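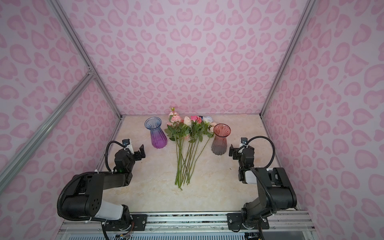
Report on the Open Day Visit to the Ronddale Robotics Laboratory
Automation Project, Second Term

The purpose of the visit was to observe how two robot arms share a task that most people do by hand without much thought. Our group attended the afternoon session in August. The station assigned to us was the flower arranging station, where the arms work with artificial flowers and two glass vases inside a small enclosure. Laboratory staff gave a short introduction before the demonstration and answered questions afterward.

Staff explained that flowers were selected as a difficult case. Stems are thin, they cross one another, and the leaves hide the points where a gripper could close. The vases present a separate problem. They may be standing or lying down, and the program must allow for both.
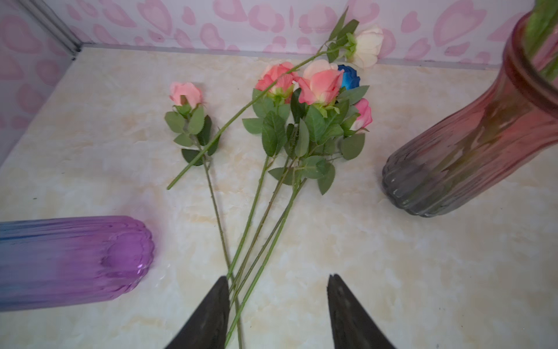
Zahira Wijaya remarked that the stems seemed to her a harder problem than the glass, given that a vase keeps its shape and a bundle does not. She asked whether the arms should be taught to separate the stems first. The staff replied that this had been discussed and that no decision had been made.

The group was also given some figures. The laboratory has recorded 627 practice runs of the task and plans to reach 3000. Each arm has a small camera at the wrist – a point the group considered important, as leaves can block the view from a fixed position.

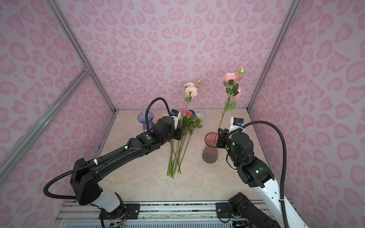

Coordination between the arms was the main subject of our notes. One arm may hold a vase while the other handles a stem, and the two must not meet above the table. For our own project, we propose a simpler version with one arm, one vase and a single stem, tested over 100 runs. The Sasier control software will be reviewed before any parts are ordered.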